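Waiting Well: A Study of Small-Town Bus Stations and a Proposal for Calmont

Second-year studio project, final report
Group members: Golnar Moradi, Adesuwa Osagie, Chinyere Chukwu
Studio tutor: Temitope Bako

Introduction

All of us in this group grew up riding buses, which may be why we settled on our building type before the end of the first studio meeting. Bus stations get very little love. Airports have coffee table books and railroad stations have whole societies looking after them, but the small bus station, the kind with a ticket window, a few benches and a vending machine humming in the corner, mostly gets painted beige and left alone. We wanted to find out how these buildings were put together, what they are like to sit in for an hour, and what could be done with one that is past its best.

The first half of this report covers nine stations that we visited, drew and compared. The second half is our proposal for the old station at Calmont, where buses still stop outside but the waiting room has been locked for a long time. We have tried to keep the two halves talking to each other, although Temitope did warn us in January that we were collecting far more than we could ever use (and she was right, as the pile of leftover sketches will show). 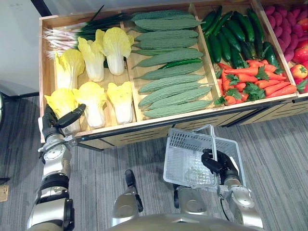
Part One: The Survey

We began with a long list and cut it down to stations we could reach by bus, which seemed only fair. At each one we drew a plan by hand, measured the main room with a tape, and then sat down and waited for a bus like anybody else. The sitting turned out to be the most useful part. A plan will show you where the benches are, but you have to sit on one to learn that the door opens straight onto your ankles, or that the departure board can only be read from the spot where people line up for the restroom.

We sorted the nine stations into types according to where the passengers are in relation to the buses. In the first type, the building sits at the back of the lot and you walk out across the pavement to reach your bay. In the second, the building is an island and the buses circle it, so every side is a front and there is really nowhere to put the trash cans. In the third, which became our favorite, the building is a long thin bar with the bays along one side and the street along the other. Calmont is one of these.

The bar stations have a lovely quality that we had a hard time putting into words at first. Because the room is narrow, you are never far from a window on either side, and you can watch the street and the buses at once. Adesuwa called it "sitting in the doorway" in her notes and the name stuck for the rest of the term. 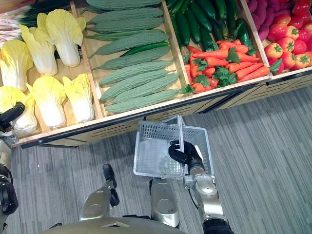

There were problems with the bar stations too, and we should be fair about those. The long glass side often faces the afternoon sun, so people bunch up at whichever end has shade, and in the cold months the doors let a draft run the whole length of the room. Skerent station, which has the best roof of any building we saw – a folded concrete one, with a deep overhang over the bays – was also the least comfortable to sit in. We stayed for up to two hours there on a Wednesday and kept our coats on the entire time. The driver who chatted with us at the door said he ate his lunch on the bus for the same reason.

We also looked at what had been added over the years. Almost every station had lost its ticket window, usually to a sheet of plywood with posters on it, and almost every one had gained some sort of locked cabinet in the middle of the floor. The original architects had clearly thought hard about keeping those floors clear. Our comparison drawings, which Chinyere drew all at the same scale, show the original plan in black and everything added later in red, and by the last sheet there is quite a lot of red.

Part Two: The Proposal for Calmont

The waiting room at Calmont has a floor area of 279 square meters, far more than the present bus service needs. Keeping it all as a waiting room would leave it feeling deserted, and cutting it up into closed rooms would lose the view from end to end that makes it worth saving. Most of our term was spent going back and forth between those two worries. 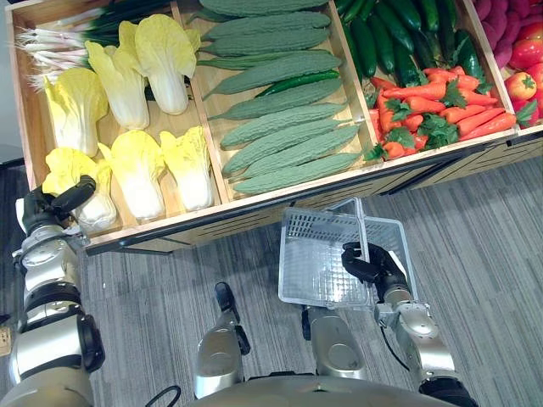

Our answer is to keep the single long roof and divide the space beneath it into bays, each with its own use. There would be a waiting area in the middle by the main doors, a small bike repair shop at the street end, and a reading room at the other. We went through a lot of versions of the dividing walls, in brick and in glass block and once in heavy curtains, before we came back to plain pale timber. A wooden crate of artificial vegetables does much the same job with its light wooden partitions: the napa cabbages lie together in their two rows of three, in a compartment shared only with a bundle of green onions, and you still see a single crate. We wanted that for the waiting room. Somebody with a flat tire and somebody with a library book should each know where they belong and still feel they have come into the same building.

The walls stop well short of the ceiling, so the roof can be seen running over the top of them. Each has a bench built into the waiting side, with a shelf above for bags. Golnar made a full-size mockup of the bench out of scrap, and we had everyone in the studio try it. The first version was too deep for shorter people, whose feet were left dangling, so we trimmed the seat and tilted the back a little.

For the draft we propose a small lobby at the main doors, with the two sets of doors offset from each other. For the sun we propose extending the canopy on the bay side, borrowing the proportions (and with great admiration) from Skerent. The old ticket window would be opened up again as a counter for the repair shop to sell tea from.
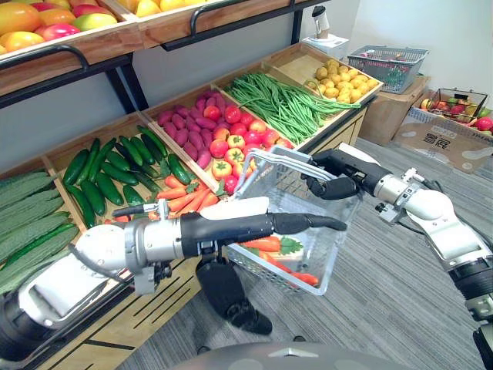 Carrots in a clear plastic basket, with a gripper at the handle.

Review and Next Steps

Our visiting critic, Mehwish Mengal, liked the survey drawings and was tougher on the proposal. She felt the reading room was too far from the main doors to be noticed, and she asked who would unlock it in the morning, a question we had no good answer for. We have since moved its entrance so that it opens off the waiting area, and the revised plan is included with the final sheets. She also thought we had been too gentle with the cabinets, and she would have taken every last one out.

We did not get as far as we hoped with the heating. Chinyere made a start on comparing radiant panels over the benches with warming the seats themselves, and we lean toward the seats, but the numbers are rough and we have left them out. The outdoor lighting also needs another look, especially at the far bays where the pavement dips.

We are grateful to Temitope for her patience with our many, many plans, and to the drivers at Calmont and Skerent who answered our questions between runs. The survey drawings will stay pinned up in the second-floor corridor until the end of term, and the bench is in the studio by the window for anyone who would like to sit on it.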